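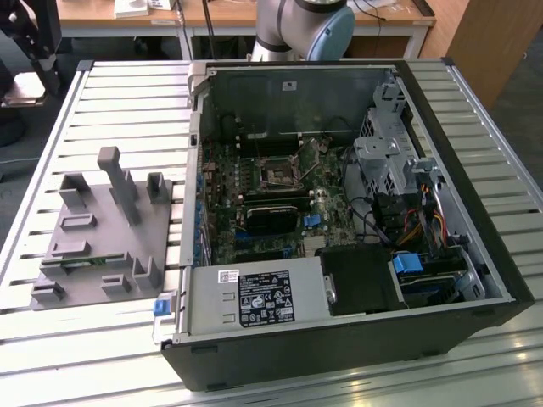

How Does a Robot Hold Something as Thin as a Cracker?

Try a little experiment before you read any further. Find a coin, lay it flat on a table, and pick it up using only your pointer finger and your thumb. Easy, right? Now put on a pair of thick winter mittens, the kind you wear in December, and try again. The coin slides away and you may have to push it to the edge of the table before you can get under it at all!

Robots have this same trouble, and today we are going to find out how people help them with it. Our robot's job is to put parts into a desktop computer. One of those parts is the processor, or CPU, the little square that does most of the computer's thinking. It belongs in a square metal holder called a socket, in the middle of the big green board (the green board is called the motherboard, and everything else plugs into it).

A robot's hand is called a gripper. Some grippers have suction cups, some have three fingers, and some are soft and squishy like a balloon full of sand. The one in our workshop has just two fingers, and they move together and apart, a bit like your finger and thumb did with the coin.
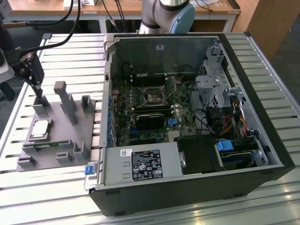

The black two-finger gripper hangs over the gray tray. Look for the silver top of the processor in its square pocket.

You might be wondering what the gray tray is for. It is called a fixture, and it is a bit like an egg carton, with a special place for each thing. If you tossed a processor onto a table, it could land facing any which way, and the robot would have to work out where it was before it could even start. A fixture keeps the part in a place the robot already knows. The long green part is a memory module, and it has its own slot.

Jaruwan Intarasuk, who tests grippers at the Flulutari workshop, compares different fingertips to see which ones work best. She gave two of them names. The Drusine tips are narrow and stiff, and the Stosmont tips are wider, with a rubbery skin. To make the test fair, she changes only the fingertips and keeps everything else the same: same tray, same processor, same speed. (That is good science, and you can do it at home with your mittens.) 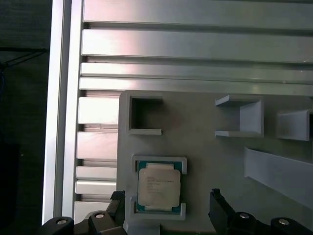
Squeezing is the next puzzle. Squeeze too softly and the part slips. Squeeze too hard and you might bend or crack something. You know how hard to squeeze a strawberry because your skin feels it, but a robot has to be told, or it has to have sensors that do the feeling. So Jaruwan starts with a gentle squeeze and adds a tiny bit more each time, and she writes every try in her notebook. By spring she had written down 1192 tries — that is a lot of picking up and putting down!

Cameras matter too. A camera that looks at the whole table can see where the arm is going, but small things look very small to it. A camera near the gripper sees the part up close, but it can miss what is happening farther away. Using both is like having a friend across the room call out "a little to the left!" while you look closely at your own fingers.

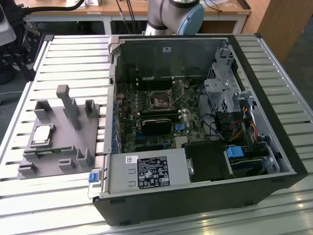
Then there is the arm itself, which has joints the way you have a shoulder, an elbow and a wrist. All of them have to move together so that the processor comes down flat and straight over the socket. The part of the system that tells the joints what to do is called the controller, and a good one slows the arm down near the end, just as you slow down when you put the last card on a card tower.

Now it is your turn. Ask a grown-up for two pairs of kitchen tongs that are not alike, and gather a coin, a grape and a cracker. Pick up each thing 8 times with each pair, and make a mark on paper whenever you drop one. Which tongs were better with the coin? Were they still better with the grape? When you have finished, you may eat the grape and the cracker, but please put the coin back where you found it.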